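# About Ploltora

Hi, I'm Hortensia, and I make up soccer news for a living (well, for part of a living).
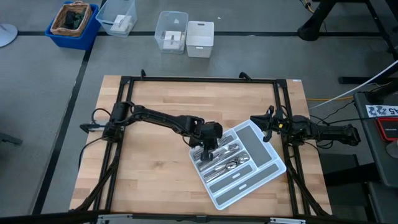 *Cutlery organizer on the butcher-block table.*

Ploltora is a soccer humor site. Everything on it is made up except the league tables, which Saeed Hashemi copies out by hand and gets very touchy about. If you read one of our stories and thought "wait, did the Carhuamaca goalkeeper really ask for a transfer in the middle of a corner kick?", no, he didn't! Please stop emailing the club. They've asked us twice.

I started the site after a season ticket at Carhuamaca left me with a lot of spare feelings. My first post was a fake press release saying the back four had been put up for rent by the hour. It got 15 readers, and I'm pretty sure I was three of them. Then Ulises Cárdenas wrote in to say the rent was too high, and he was so much funnier than me that I asked him to do the next one.

There are four of us now. Ulises writes the match reports, usually before the match. Yolanda Puma does the transfer rumors and the Jiden diary, told by the manager's coat, and it gets more mail than everything else put together. Saeed does the tables, the website and the arguing. I edit, write the headlines, and delete the jokes about VAR (we have a limit, I swear).

A few things people ask:

**Do you hate my team?** Probably not. We went pretty hard on Hosusa last year, but they lost at home to a side with ten men and a borrowed kit, so come on.

**Can I write for you?** Yes please! Send me a headline and a couple of paragraphs. Hernán Quintero sent us one in August about a linesman who only believes in left, and we ran it the same night. We don't print anything about players' families or injuries.

**Do you pay?** A little, once a piece is up. It'll cover a pie at most grounds.

New stories go up at 4 p.m., or whenever Ulises answers his phone. The contact form goes straight to me, and I do read all of it, even the long ones from Jiden.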